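Operators wanted for a gripper comparison - paid, two weeks, July 2024

Bondaveck tests grippers for people who are about to spend money on them. We need 3 operators to run a side-by-side trial of two finger sets on cloth, and we would like at least one of them to think the whole thing is a bad idea.

Every maker we talk to says their fingers handle fabric. Most of the proof is a short clip of one good grab. We have watched a lot of those clips and bought hardware on the strength of a few, and we are not proud of it. In this trial each finger set gets 100 attempts on the same cloth, and every miss goes in the log. Pemum and Flirov have both agreed to let us publish whatever comes out.
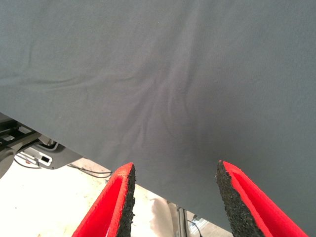 Cloth is where the sales talk gets thin. A rigid box sits still and has corners. Fabric folds where it likes, and a policy that looked clever on boxes can close on air. We start from a straight lower edge, gray cloth above, with the two red fingers coming up from below and their rough black pads facing each other. Whether those pads earn their price is an open question, and Tamara Levchenko, who wrote the test plan, has a bet against them.

You will drive the arm by hand for part of each shift and watch the controller do it for the rest. Shifts are 60 minutes, with a break before the next one. You don't need a degree. You do need steady hands, decent notes and the nerve to write "failed" when the person who built it is standing behind you.

Please don't apply if you work for a gripper maker or sell for one.

Send a short note on something you tested that didn't do what it claimed. No cover letter.

Contact: Inna Chornovol, trials desk | © Bondaveck | Back to top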